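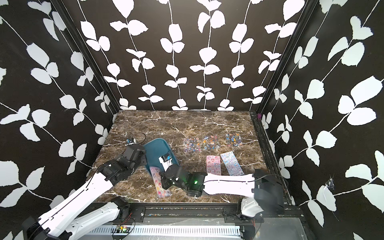

ケーブルは必ず裏切る、というのがケティル・ハフソウルソン(Ketill Hafþórsson)の持論である。モーターは律儀だし、減速機は無口なだけで根はまじめだ、しかしケーブルだけは信用するな、と彼は言う。聞いているこちらは減速機と親しく付き合ったことがないので、黙ってうなずくしかない。

取材に訪れたのはLallomsideの作業場で、彼が面倒を見ているのはFlotovと呼ばれる双腕セルだ。手前のレールに腕が左右1本ずつ据えられ、それぞれの手先に小さなカメラが載っている。扱うのはシールのシートやトレーといった、軽くて平たくて、ロボットにとってはひどく面倒な品物である。名前の由来を尋ねると、「前の担当者がつけた。意味は聞かないまま辞められた」とのことだった。

「重い物のほうが楽なんだ。重い物は置いたところにいてくれる。シールのシートは、指が来ただけで逃げる。端が反っていれば刺さるし、ぺたんと寝ていれば爪が入らない。だからセルの調子が少しでも悪いと、まずシートの仕事で化けの皮がはがれる。積み木を運ばせている間は、どんなセルも優秀に見えるよ」

ハフソウルソンの一日は、電源を入れる前に始まる。停止した腕の脇に立ち、手首から根元まで、ケーブルに指を沿わせていく。引っ張りはしない。ねじれの癖がついていないか、固定した箇所から先の余りが昨日と同じかを見る。余りが少なければ、手首が回りきったところで突っ張る。多すぎれば、どこかに引っかかる。

「ちょうどいい余りは何センチですか、とよく聞かれる。姿勢によって変わるから、数字を答えると必ず後で苦情が来る。腕をいちばん遠くまで伸ばして、手首を両側に回しきって、それでもまだ少したるんでいる。それがちょうどいい。そう言うと、みんな不満そうな顔をするね。数字が欲しかったんだろう」

1月には、そのケーブルで丸一日をつぶしている。左腕のカメラ映像がときどき途切れた。途切れるのは数時間に一度で、見張っている間はけっして起こらない。彼はまずソフトウェアを疑い、次に通信の設定を疑い、Hämäläinen社製の電源まで疑って取り外した。電源は無実だった。コネクタの根元が、腕が特定の角度に来たときだけ曲げられていたのである。

「持論を思い出したのは夕方だよ。朝、自分で新人に説教した内容だった」

交換そのものは11分で済んだという。作業記録には「ケーブル交換、11分」とだけ書かれている。それまでの長い一日については記載がない。書く欄がないのだそうだ。

据え付けの話になると、口調はいくらか穏やかになる。腕の土台はレールに取付板を介して留めてある。彼がこだわるのは締める順番だ。全部のボルトを軽く入れ、位置を合わせ、対角に少しずつ締め、一度離れてお茶を飲み、戻ってもう一度締める。お茶は工程表に入っているのかと聞くと、入れようとして断られた、と返ってきた。

「片側から順に締めていくと、最後の1本で土台がわずかに動く。目には見えない。だが腕の先まで行けば、ずれは大きくなる。手先のカメラで見ている側からすれば、世界のほうが動いたことになるんだ。ロボットは謝らないからね。世界が悪いという前提で動き続ける」

左右の腕の関係は、さらに厄介らしい。1本ずつなら、それぞれが自分の座標を信じていれば仕事になる。2本で同じ物に触れるとなると、互いの言い分を合わせておく必要がある。彼は校正用の細いピンを両方の手先にくわえさせ、先端同士を何か所かで突き合わせる。合っていればそれでよし。合わない場合、どちらが間違っているかを決めなければならない。

「夫婦げんかの仲裁に近い。両方とも自分の数字には筋が通っている。仕方がないから、固定した基準点を第三者として呼んでくる」

基準点は動かしてはならない。当たり前のことだが、その当たり前を守らせるのに苦労するという。以前いたUkvilleの工場では、清掃のあとに基準のブロックが棚にきれいに並べてあったことがある。ほこり一つなかった。その日は一日、腕という腕がまっすぐ自信を持って間違った場所へ行った。彼はいまでも棚に並んだ物を見ると落ち着かないそうだ。
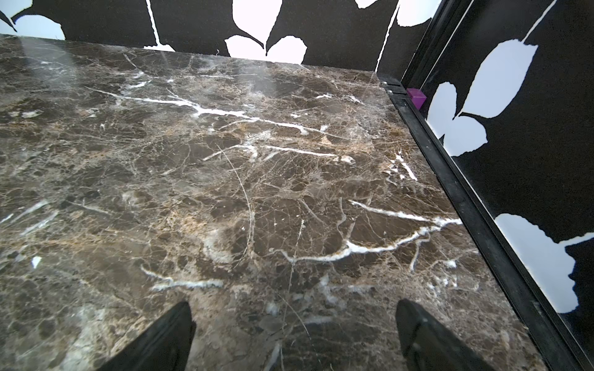
朝の点検でグリッパーはどこを見るのか。指を開ききったときの隙間と、閉じたときの左右の当たり方を見る。片方の指だけが先に物に触れるようなら、取り付けのゆるみか、爪の減り方の差を調べる。

爪の話は長くなった。減った爪は左右を組で替える、というのがここの決まりである。片方がまだ使えそうに見えても、替える。彼は引き出しに使用済みの爪を取ってあり、見せてくれと頼むと、いそいそと出してきた。どれも同じに見える、と正直に言ったところ、しばらく次の言葉がなかった。

「光にかざして、縁を見て。こっちは角が丸い。丸いと、薄いシートの下に入らない。つまむつもりで、なでて終わる。なでられたシートは少し奥へずれる。腕はまた取りに行く。また奥へずれる。最後は届かないところまで行って、腕が伸びきって止まる。制御の記録だけ読むと『到達範囲外』というエラーだ。それで範囲の設定をいじり始める人がいる。原因は爪の角なのに」

爪の交換時期は200時間と定めた。根拠は、と聞くと、210時間で痛い目に遭ったからだという。科学的とは言いがたいが、反論もしにくい。

カメラの手入れは、ほとんどが何もしないことで成り立っている。レンズは乾いた布で拭く。向きには触らない。触ってしまったら、触ったと申告する。最後の項目がいちばん守られない、と彼はこぼす。

「ちょっと曲がって見えたので直しておきました、と親切に言ってくれるならまだいい。黙って直されると、こちらは翌日から幽霊を相手にすることになる。カメラの向きはまっすぐである必要がないんだよ。昨日と同じであればいい。人間は曲がったものを見ると直したくなる。あの本能はどこかで切れないものかね」

カメラの校正をやり直すときは、模様の入った板を置いて、姿勢を変えながら撮る。以前は少ない枚数で済ませていたが、いまは101枚撮る。100枚でよいのではと尋ねたところ、最初の1枚は照明がまだ落ち着いていないので捨てるのだという。では残りの100枚に意味はあるのか。「切りがいい」と彼は答え、こちらもそれ以上は追及しなかった。

照明については、つや消しと光沢の話をひとしきり聞いた。作業面に照り返しがあると、カメラはそれを白い物体と取り違えることがある。対策としては照明を動かす、露出を下げる、あるいは照り返しごと覚えさせる。本人は三番目の支持者だ。現場から光沢を追い出しても、客先の机は光っている、というのがその理由である。

配線ダクトの中も見せてもらった。正確には、見せてもらうはずだった。ふたを外しかけたところで彼の手が止まり、今日はやめておこうと言って閉めた。記事に写真が載ると、整理していない線について同業者から手紙が来るらしい。前に一度、丁寧な手紙が来たのだという。

「ダクトの中身は性格が出る。最初に組んだときは、全部の線に札をつけた。色も決めた。その後、急ぎの修理が入る。急ぎの線には札がない。一段落したらつけようと思っている。この仕事で一段落したことは、いまのところない」

では、停止した腕を前にしたとき、まず何をすべきか。若い担当者に教える手順を聞いてみた。非常停止を確認する。腕が持っている物を見る。それから、どこにも触らずに全体の姿を携帯電話で撮っておく。再起動はそのあとだ。

「みんな再起動が早すぎる。再起動すると直るからね。直ってしまうと、何が悪かったか永久にわからない。止まった姿勢は証言なんだ。肘がどっちを向いていたか、ケーブルがどこに回っていたか。証人を家に帰してから事件を調べるやつがあるか」

そう言う本人も、金曜の夕方には再起動で帰ることがあると認めた。ただし、そのときは記録に「再起動した。恥じている」と書く。読み返すと、この一文は思いのほか多く出てくるそうである。

セルの今後についても聞いた。腕をもう1本増やす案が一時期あったが、彼は反対した。校正の相手が増えるのが嫌だったのだろうと水を向けると、床の強度の問題だと言い張る。床の強度を調べた資料は見当たらなかった。代わりに通ったのが、左右のカメラケーブルを同じ型番にそろえるという地味な提案で、これには目に見えて機嫌がよくなった。予備が一種類で足りるようになる。

帰り際、うまく動いている日は何をしているのかと尋ねた。

「疑っている。調子のいい日の音を覚えておくんだ。減速機の音、指が閉じる音、ファンの音。悪くなったときに比べる相手がいるだろう。だから調子のいい日は、横に座って聞いている。上司が通ると、暇そうに見えるらしい。説明はしたよ。そうしたら翌日、床の掃除の当番表に名前が載っていた」

基準点には手を触れずに掃いているという。

(2020年2月16日掲載)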